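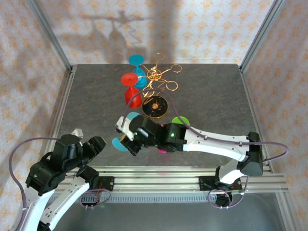
Open day at Pluler, quick notes

Back from Jarnunberg, typing this before tea. Two arms on a rail, one table, a gold rack for hanging wine glasses. Red glass and a teal one standing upside down behind. Right arm down among the coloured bits by the black base, left one folded up.

Shadi Obeidat ran the demo and took questions all the way through — patient man. I asked how many goes they'd recorded. 300, he said, and 80 of those on the rack alone. Wanted to ask about teh grippers but the Zerulska talk was starting next door.

Stayed 2 hours. Coffee was free. Going again in November if they'll have me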